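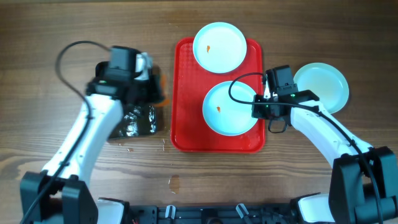
# Clearing the lunch table

The break room at Haltberg seats 15 and the table gets cleared after every sitting – trays first, then whatever is left on the wood.

**Red tray, light blue plates.** Two plates on the tray, each with a bit of orange food still on it, and a third on the table to the right. Scraps go in the bin before plates are stacked.

Trays go back on the rack by the sink, 4 to a shelf. Questions about the room go to Negin Pakzad or Tumaini Odera.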